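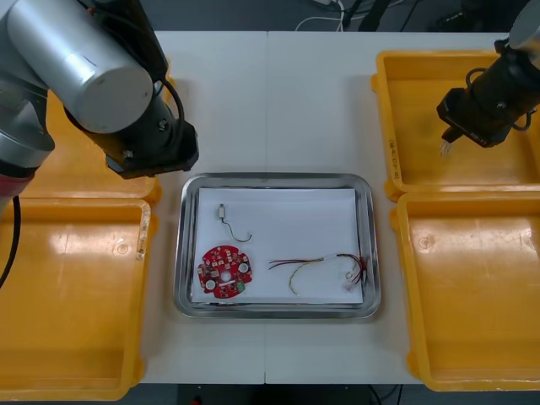
Kit Drollolau de triagem com dois braços, para clubes e escolas

Leitura de 2 minutos
27 partilhas · 2 comentários

Quem já acompanhou um clube de robótica sabe como são as primeiras semanas: toda a gente quer pôr o braço a mexer logo no primeiro dia (e ainda bem!), e depois descobre-se que pegar numa peça pequena e levá-la ao sítio certo dá trabalho para um período inteiro. O kit Drollolau nasceu desse trabalho, no clube da escola Semeniuk, onde a professora Larysa Marchuk orienta os alunos desde agosto, e continua a ser afinado por eles.

O exercício de base é simples de explicar: há um tabuleiro ao centro com componentes soltos sobre papel branco, há caixas cor de laranja dos dois lados, e os dois braços têm de separar tudo por tipo. Um motorzinho com fio, uma placa de circuito vermelha, um molho de fios de várias cores com o seu conector... são peças que se comportam de maneira muito diferente na garra, e os fios, já avisamos com carinho, são os que dão mais dores de cabeça. Comecem pela placa.

O que vem no kit

- Tabuleiro metálico pouco fundo, de cantos arredondados
- Quatro caixas de plástico cor de laranja
- Folhas brancas para forrar o tabuleiro
- Sacos de componentes para treino
- Caderno do aluno, com fichas de registo
- Guia do professor, escrito por Oksana Stetsiuk

Os braços, as garras e a mesa não estão incluídos. Se o vosso clube ainda não os tem, escrevam-nos antes de encomendar, que a Rondmont também aluga conjuntos completos por período letivo.

Para a prova Stidstead

Muitas equipas compram o kit a pensar na categoria de triagem da prova Stidstead, em que cada equipa parte com 400 pontos e pode chegar aos 1000. O caderno traz uma ficha só para isso, preparada pelos alunos Matvii Onyshchenko e Hnat Kravchuk, com as tabelas que eles próprios usaram nos treinos, rabiscos incluídos. Vale a pena ler a página sobre a divisão do tabuleiro entre os dois braços, que foi a que mais discussão deu no clube!

Encomendas e dúvidas

As escolas podem pedir orçamento pelo formulário de contacto. Quem responde é a Liudmyla Sirko, normalmente da parte da tarde. Digam-lhe o modelo dos braços e as medidas da vossa mesa. Os componentes de treino também se vendem à parte.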